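The Selura planner had been in service at Prurmont for 8 weeks when Witold Kurek filed his notice of objection. Section two stated that the software, having computed 600 valid grasps for a stool, would defer each one to the next planning cycle. The Office of Motion replied that deferral was permitted behaviour.

Kurek raised the timeout to 2000 milliseconds and ran the job again.

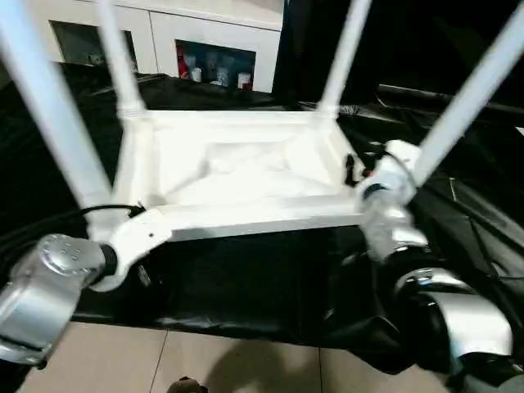
The log recorded one line, numbered 3118: "Grasp accepted under protest."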